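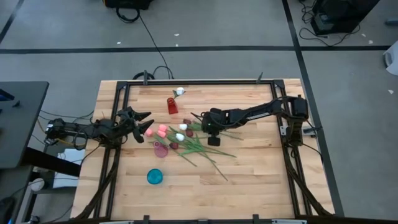 Rare disease charities should publish what a patient registry costs per usable record

February 14, 2022

Most small rare disease charities now run, or plan to run, a patient registry. Donors are told that a registry speeds up research. That can be true, but the claim depends on how complete the records are, and few charities report it.

Take the Drallus Registry, which covers one inherited nerve disorder. Its November report gives a total of 1,282 people enrolled. The same report, in a table near the back, says that 764 of them have a genetic result on file. A trial team looking for patients will start from the second number. The fundraising page uses the first.

I don't think anyone at Drallus meant to mislead. Enrollment is easy to count and it goes up every year. Completeness is harder. It falls when families move, change doctors, or stop answering the yearly survey -- and a record with no update in three years is of little use for tracking how a disease progresses. 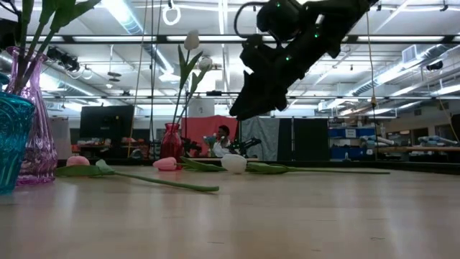 The usual objection is cost. Noelia Ibarra, who managed data for the Benítez Fund, has argued that a small charity cannot pay staff to chase missing forms. I accept that the money is tight. But the forms are the product. A charity that pays for a walk, a dinner and a new website, and leaves the follow-up calls unfunded, has made a choice that its donors should be able to see.

Three figures would be enough: people enrolled, records with a confirmed diagnosis, and records updated in the past 12 months. Divide the yearly registry budget by the last of these and print the result. Skondham already does this on one page of its annual report, and its donations have not dropped.

Very rare conditions need a different standard. A registry with 100 well-kept records may be worth more to a trial team than one with 800 names and old email addresses. Grant makers such as Rumlow still score applicants on enrollment alone. They should change the form before the next round opens.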